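Naheed Ghumman on error bounds, tables and the habit of checking

Interviewed by Amna Dhanial

Naheed Ghumman works on verified numerical computation, the branch of applied mathematics concerned with proving how wrong a computed answer can be. She leads the arithmetic section at Dunbridge and is the main author of Sial, a library that returns every result as a pair of bounds. We spoke at four in the afternoon in her office, between a seminar and a call with Flostitz, the company that funds part of the library's upkeep.

She studied pure mathematics first and came to computing by way of a summer job checking printed tables of Bessel functions against recomputed values. The tables were old and most of the entries were correct. The wrong ones fell into two groups, transcription errors and rounding errors, and the two looked quite different on the page.

"A transcription error is usually large and isolated," Ghumman said. "Two digits swapped, or a line repeated. You difference the column and it jumps out at you. A rounding error sits in the last place and looks like its neighbors. To find those you have to recompute with more digits than the table has, and you have to know how many more."

That last question is the one she has worked on since.
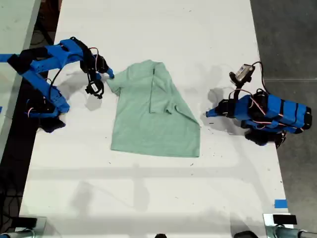

Mint-green T-shirt, partly folded, between two blue arms.

The basic tool in Sial is interval arithmetic. Each quantity is stored as a lower and an upper bound. When two intervals are added, the lower bounds are added and rounded down, and the upper bounds are added and rounded up. The true sum is then guaranteed to lie inside the result. Multiplication takes the smallest and largest of the 4 endpoint products. The method is simple to state, and its main weakness can be shown in one line. If x lies between 0 and 1, then x minus x ought to be zero, but plain interval subtraction gives everything from minus 1 to 1.

"The arithmetic doesn't know that it is the same x," she said. "We call that the dependency problem. Students find it on the first afternoon and think they have broken the software. The enclosure is still valid. It's just too wide to be of any use."

Much of the work on the library consists of rewriting formulas so that each variable appears as few times as possible. Where that cannot be done, Sial splits the input range and evaluates the parts separately, or carries a linear form that records which terms share a source. Splitting costs time. The linear form costs memory, and it needs a remainder term that has to be bounded with care.

I asked how she chooses between them. She said the choice is made by dimension. With 2 variables the library splits. With 100 it does not, as the number of boxes grows exponentially, and the linear form is the only practical route. Between those cases the user sets a limit, and the default is conservative. 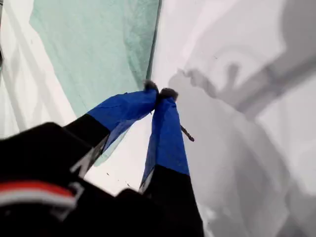
The default was a point of disagreement with Flostitz. The company wanted faster runs and was prepared to accept wider bounds in return. Ghumman wanted the narrowest bounds the machine could deliver in a fixed time. They settled on a switch, which she regards as an acceptable answer to a badly posed question.

"Wider bounds are not wrong bounds," she said. "I had to say that to my own section as well. If an engineer needs to know that a load stays under a limit, and the wide bound is under the limit, the job is done. Another six digits would be for me."

She is less relaxed about changes in rounding mode. Directed rounding is set in the processor, and a call to an outside routine may reset it without notice. An early version of Sial called a third-party sine function that did this. For two releases, some upper bounds were rounded to nearest, and a few of them fell below the true value by one unit in the last place. A doctoral student at Jondero found it while comparing results on two machines.

"The report was very polite and had a test case of nine lines," Ghumman said. "I ran it before lunch and it failed. By evening we had withdrawn both releases. We now save and restore the mode around every outside call, and we check it on return. That costs a little speed. I don't take requests to remove it."

The elementary functions have since been rewritten inside the library. Each one has a written proof of its error bound, and part of that set has been checked by a proof assistant. The exponential and the logarithm are finished. The gamma function is not, mainly for arguments near the negative integers, where the function has poles and a careless interval will contain one.

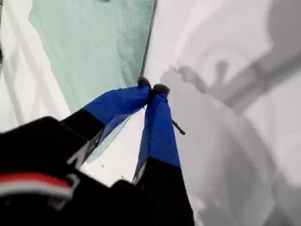
Teaching

Ghumman teaches one course a year, starting in September. It is called Computation with Bounds and has no textbook. Students begin by hand, with four-digit decimal arithmetic, and they are expected to write out the rounding at each step. She gives them the quadratic formula with coefficients chosen so that one root loses most of its digits to cancellation, and asks for a bound on the error before the root itself.

"They want to give me the root," she said. "I hand it back. The bound is the exercise."

The second half covers linear systems. The condition number is introduced late, after the students have solved a badly conditioned system and obtained a small residual with a poor solution. She thinks the definition means more to them by then.

Asked what she reads, she named old computing manuals, in particular the sections on checks. Human computers often worked the same sheet in two different orders and compared totals. She has borrowed the idea for the Sial test suite, which evaluates each formula in two orderings and requires the resulting intervals to overlap. If they do not, at least one is invalid and the build stops.

The next release will add ordinary differential equations with uncertain starting values. She would not give a date for it.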